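Kekodton opens its doors to a year of talk about population change

Sometti project will record why people left, why they stayed and who came in their place

KEKODTON – The Sometti Population History Project will spend the coming year in Kekodton and the farming districts around it, gathering the story of how a busy town of 3000 came to be a quiet one of 1000, and what that has meant for the families who lived through it.

It's a story a good many of our readers will know from their own kitchen tables. The mill closed, the young people went off to the coast for work and mostly didn't come back, and the ones who stayed had smaller families than their parents did. There was a bad run of influenza before all that, and a dry spell that emptied out the back blocks. Each of these has been written about on its own, but they've never been put side by side, and we think the town deserves to have it done properly – and kindly.

The project has been put together by Sometti, a regional history and social research group, with funding from the Ndlovu Foundation and the help of the Mosora Centre, which has generously lent its rooms for the whole of the program.

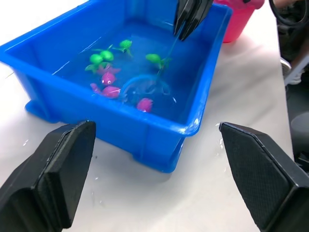

What the project will do

Over the year our researchers will sit down with anyone who would like to talk, whether they've been in the district for five generations or arrived last winter. Interviews can be as long or as short as you please, and they can be held at home if getting into town is a bother. We're just as keen to hear from people who moved away, and we'd be grateful if families would pass the word along to cousins and old neighbours.

Alongside the interviews we'll be working through 13 sets of local records, among them school rolls, church registers and the old hospital admission books. Some haven't been opened in a very long while, and a few are in a sorry state, so part of the Ndlovu money has been set aside for repair and careful copying.

We'll also be looking at the newer side of things. Kekodton has begun to grow a little in the past 2 years, mostly through families who've come from overseas to work in the orchards and the aged care home, and their accounts belong in the record every bit as much as the older ones. Interpreters can be arranged at no cost.

Taking part

The first open afternoon will be held at the Mosora Centre in February, starting at 2 pm, with tea and something to eat. Please bring along photographs, letters or diaries if you have them – everything will be copied while you wait and go home with you the same day. Children are welcome.

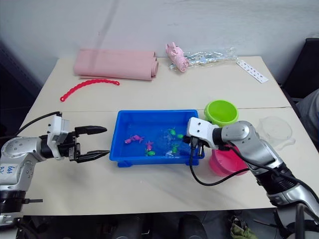 Blue tray with shallow water and small toy animals, on a white-topped table.

Copies of all interviews will be held at the Kekodton library, and nothing will be made public without the written consent of the person who gave it. A printed history is planned for the end of the project, and every household that takes part will receive a copy.

Media enquiries and interview bookings can be made through the Sometti office or at the front desk of the Mosora Centre during opening hours.

ENDS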